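Wiriya Park Football Ground: Pre-Season Safety Walkround
August 6, 2019

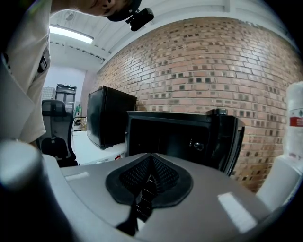
Ceiling light on, indoors.

Inspected by: Svitlana Horobets
Home club: Listside
Next fixture: Listside v Prernesia (cup, first round)
Key: OK / FIX / STOP. Comments are mine and the club secretary has already objected to two of them.

PITCH AND GOALS

Goalposts anchored, both ends: OK
Rock solid. Given that Listside scored 4 home goals last season, these are the least worn items on the property.

Net hooks: FIX
Five missing at the clubhouse end. Replace with plastic clips. No cup hooks, no wire, no shoelaces. I removed a shoelace.

Playing surface: OK
Dip near the left corner flag has been filled and rolled. The left winger can no longer blame it.

Sprinkler covers flush with the turf: FIX
One by the far touchline sits proud and will turn an ankle. Marked with spray paint. Lower it before anyone trains there.

Corner flags: OK
Bendy type, as required. One is a different color from the rest.

STANDS AND TERRACE

Posted capacity: FIX
Sign at the gate says 325. The permit says 300. The permit wins. Priya Abernathy tells me the last crowd to trouble either number was for a fireworks show, but change the sign.

Handrails, main stand: OK
Tightened since my last visit. Still an odd shade of green.

Steps, row C: STOP
Loose tread, second from the top. Tape off the whole flight until it is screwed down. The traffic cone with "careful" written on it is not a repair.

Away section gate: FIX
Opens outward, good. Opens only when kicked, less good. Prernesia bring around two minibuses of people and every one of them should be able to leave without kicking anything.

DUGOUTS

Home dugout roof: FIX
Cracked panel over the manager's seat. Joana Salgado says it has been that way for three managers, so it has outlasted the lot.

Away dugout bench: OK
Level, bolted, deeply uncomfortable.

FIRST AID AND EXITS

Stretcher: OK
Straps complete, stored by the tunnel.

Defibrillator: OK
Battery good. Pads expire in November. Order now, please, and not in November.

First aid kit: FIX
Plenty of bandages, no gloves, one half-eaten energy bar. Raquel Baptista is restocking.

Exit signs: OK
All lit on test.

Rullico scoreboard mounting: OK
Brackets and cable sound. The away score has a dead segment, so an 8 reads as a 6. Not a safety matter, and possibly a kindness.

RESULT
Ground may open once row C is fixed and the capacity sign is changed. Other FIX items to be done before the second home game. Zulmira Prata to sign off on the steps in person, standing on them.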